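Hard water, again

OK so the October mailbag. Mostly scale. Kettles, shower heads, the white crust on the end of every tap in the Cledley blocks. Quick roundup because I'm typing this between two other things.

The number first. The latest reading for the Wanona side came back at 264 parts per million. Anything over 180 counts as very hard. So no, you're not imagining it, and no, your new kettle isn't faulty. The other side of the hill is on a different supply and came in at 200. Still hard. Just less crusty.

Kettles. White vinegar and water, half and half, bring it up, switch off, leave it an hour. Rinse a couple of times or your tea will taste like a chip shop. Citric acid works too and smells a lot better. One of you wrote in to say lemon halves are enough. Maybe for a light film, not for what I've got growing in mine.

Shower heads. Sandwich bag of vinegar, rubber band, overnight. Don't do this on anything brass or gold colored, the finish can go.

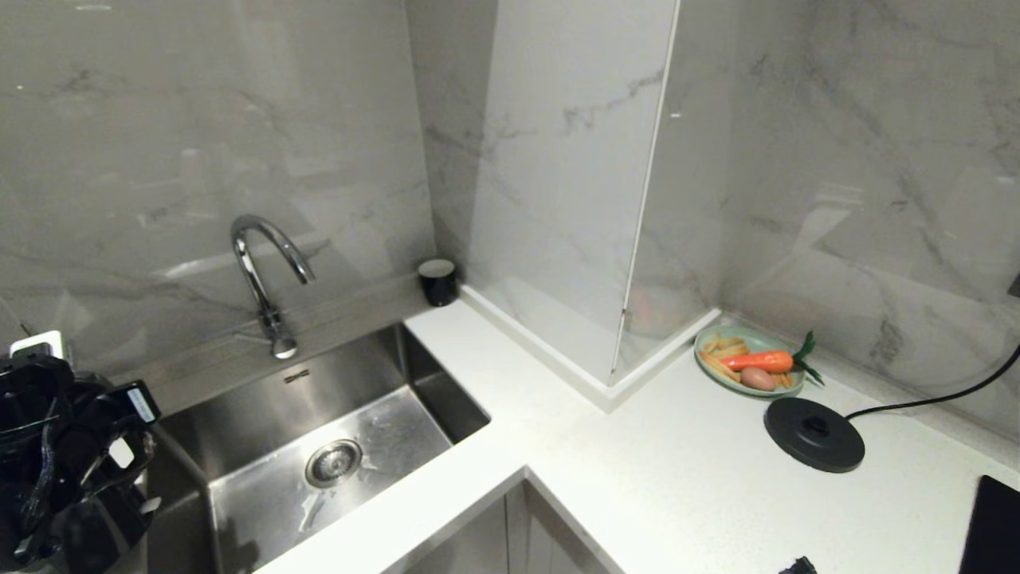

Softeners were the big question. Do you need a whole house one? Depends what is bugging you. If it's the water heater and the washing machine, probaly yes, that's where scale costs real money. If it's only spots, cheaper to wipe. A brushed stainless basin like this one wants a soft cloth along the grain after the dishes, ten seconds, done. Glossy marble-effect wall tile, same deal, but keep the vinegar for the kettle if yours is real stone. Acid etches marble and it does not buff out with a tea towel. Ask me how I know.

Salt. Several people on the Staren units asked about block vs tablet. Check the lid, it says which one yours takes. Mine goes through a bag every 11 weeks with two of us in the house, yours will be different.

Dishwashers have thier own hardness setting, usually buried in the menu. Most people never touch it. Set it to the 264 figure if you're Wanona side, you may need to convert to whatever scale the manual uses.

Test strips are at the front desk, free, one pack per household please. Send me your readings with your street and I'll put up a map next issue if enough come in. Also still looking for a spare filter housing wrench. Anyone?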